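Home News Minutes Contact
Search this site Go

Skanham Swap Room - minutes, 1/25/26

Ryota Imai in the chair. We started with the tabletop, the cream one with the marbled pattern, and everyone still loves it - it goes in the middle for the March swap.

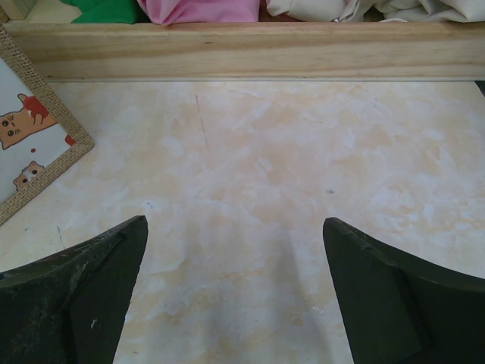 Will we take furniture in March? Small pieces only, dropped off at the Baxter Street door by 2.

Clothes next, and what a haul! Agreed that tops go on hangers, sorted by color. 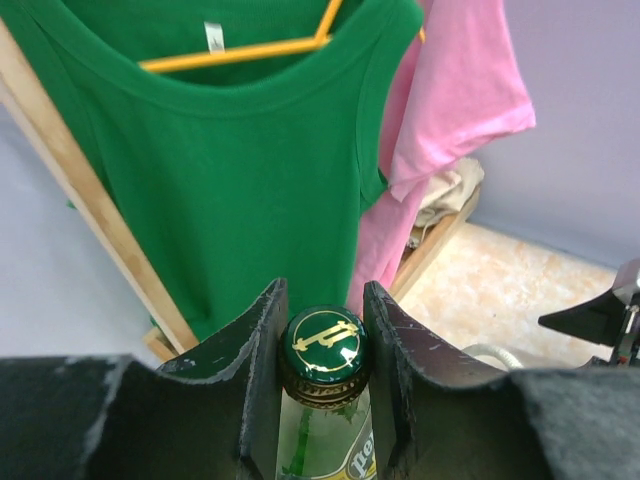

Knitwear gets its own rail this time, next to the Gumbridge boxes. Rail hire approved. Flyers: 600 to print, Ryota to collect.

Comments (3)
Dell: So excited for this one!!
marnie_k: Can I bring kids' shoes?
Utus Reader: Yes to the knitwear rail - great idea.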